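Notebook, May, bench by the belt

Good morning on the sorting line! Kicked off just after 9.20 with the soft toys and the pink bins, and I'm more pleased with this layout than with anything we tried in April. The white table sits right up along the rail now, so a bin and the belt are within one short reach of each other, and my back has stopped complaining.

Bins first. I've gone off the deep opaque ones from Gudum completely. The pinky-red ones have sloped sides, so a soft thing slides down to the bottom and stays put, and enough light gets through the plastic that there's no gloomy corner to lose things in. Red in a pink bin was the pairing I expected to hate. It's fine.

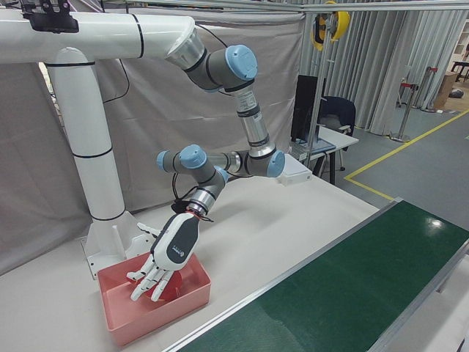 Ivana Zúñiga thinks the slope is a mixed blessing: lovely for plush, but anything hard and round will roll to the middle every time, and we'd be training ourselves on an easy case. She would like one straight-sided bin in the set, same footprint, swapped in without warning. She also wants the bin's place marked on the table with tape, all four corners, before anyone compares one morning with another.

Fair on both. Tape is in the Morikawa drawer. I'll do the corners tonight and leave the straight-sided bin for Prunivau week, when there's more table to play with.

Belt speed: left at setting 4 all morning. Tried one notch up before tea and the lighter toys began to turn as they travelled (great fun to watch, useless for sorting), so back down it went. Total so far 190 passes, target is 3000 by the end of the Rokport job, and for once that doesn't look silly.
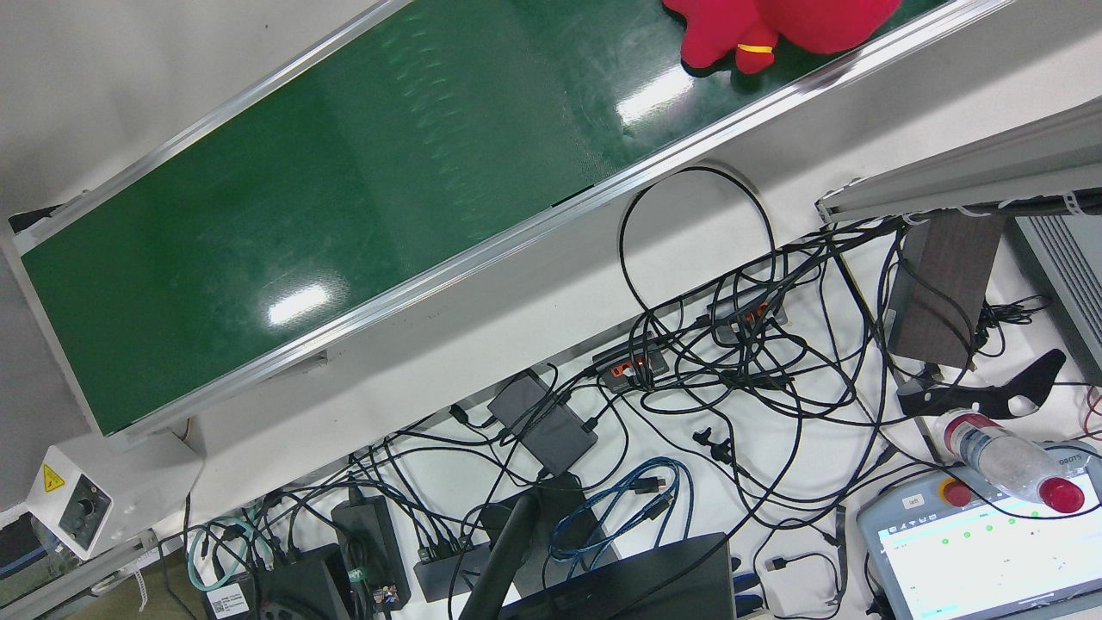
Cleaning the belt is next, and I want to do it properly this time. Warm water, a drop of washing-up liquid, soft cloth, then dry it before anything plush goes near it. The pale bluish streak near the middle is scratching, so no scouring pad, whatever the old sheet says. The shine is the other nuisance: the overhead lights come back off the green in bright patches, and I'd love to try a bit of tracing paper over the fittings.

Cables on the table want an hour too. Plan is to tie the black ones in twos and threes, coil the teal one separately, and put a paper label at both ends of everything. Hubs stay where they are until that's done.

To get: cloths, small cable ties, labels, straight-sided bin (ask Gudum for the shallow size)

Last pass logged 19:46. Table to be wiped down in the morning before the bins go out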